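In Defense of the Boring Gripper

I have spent a good part of this winter comparing grippers in simulation, and I would like to put in a kind word for the plainest one on the list, the ordinary two-finger parallel gripper with flat black fingers. It has fallen out of fashion. Go to any meetup these days and you will be shown something with five fingers and a great many tendons (lovely things, I could watch them for hours), and if you mention that you are still getting on fine with two fingers you get the look people give to someone who still writes checks at the grocery store.

Our little group at Skollholm had the same argument in November, when we were picking an end effector for the tidying project. Fadwa Naciri wanted the Drastero hand, which has 14 joints and a price to match. I wanted the parallel gripper and a long weekend. We settled it the way grown-ups should, by agreeing to try both on the same objects in the same virtual rooms, with the same controller underneath, and to stop talking until we had something to look at.

The objects were the good part. I had got awfully tired of cubes. Everybody tests on cubes, and a cube will forgive you nearly anything, so we put in things you would really find lying about a home or an office, and we put them where people leave them, on the soft furniture as well as on the tabletops. My favorite is a small painted figurine, glossy white, all rounded curves and a face with blue eyes.

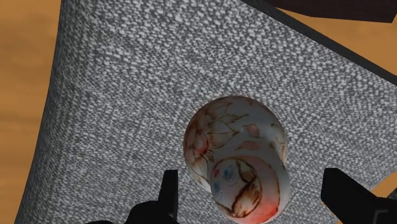
I think a round, shiny thing on upholstery asks more of a gripper than a whole drawer full of cubes. There isn't an obvious pair of flat sides to close on. The approach matters enormously, and so does the angle of the wrist, and if you come in a little crooked one finger gets there well before the other and gives the object a shove. My first reaction was that this proved Fadwa right, and I very nearly told her so! But when I sat down with our logs I found that most of the bad grasps had been decided before the fingers closed. The pose estimate was off, or the planner had picked a silly approach. Those troubles followed us straight over to the big hand, where they were a good deal harder to read, as there were so many more joints that might be to blame.

And that is really my whole case. When a two-finger gripper drops something, I can usually tell you why before I have finished my coffee. When the Drastero hand dropped something we would spend some 3 days on it, and now and then we came out the other end with two theories and a headache.

I don't want to be unfair, and Fadwa reads these. The big hand did things mine will never do. It could turn an object over without putting it down, and it was gentler about odd shapes once the controller had been coaxed along. If your work is about handling tools, or threading anything through anything, please ignore me and buy the fingers. I only wish people would ask what the job is first. Ours is picking up small things and putting them somewhere else, and for that I would much rather spend the money on a better camera.

Cameras, by the way, deserve an essay of their own. Hamdia Derese set up our views, and she was stubborn about having one close to the fingers and one standing well back in the room. I grumbled about the extra rendering time. She was right and I have apologized. The close view tells you how the fingers meet the object, and the far one tells you what the rest of the arm is doing among the chairs and the desk legs, and I had been ignoring that half of the problem for years. An office is a tight place for an elbow. A grasp that looks perfect from the wrist may ask the arm to fold itself into a position no sensible person would choose with furniture that close by.

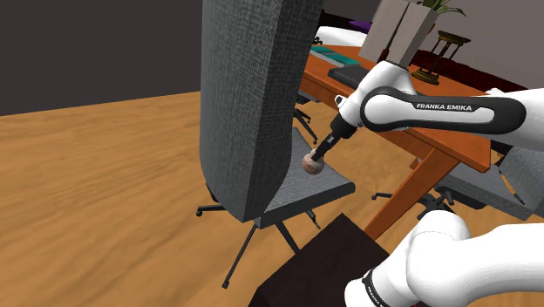
What I would tell a new lab

Start with two fingers. Keep them until you can name, in writing, the task they can't do for you. Test on round things and on soft surfaces early, while your mistakes are still cheap, and keep a second view of the room even if it slows you down. Swap one part at a time. We broke that last rule once, changing the gripper and the Mastar controller in the same afternoon, and I couldn't tell you to this day which of them made the difference.

Fadwa's reply will go up here when she has written it. She has asked for the same number of words as me, and I have told her she may have more.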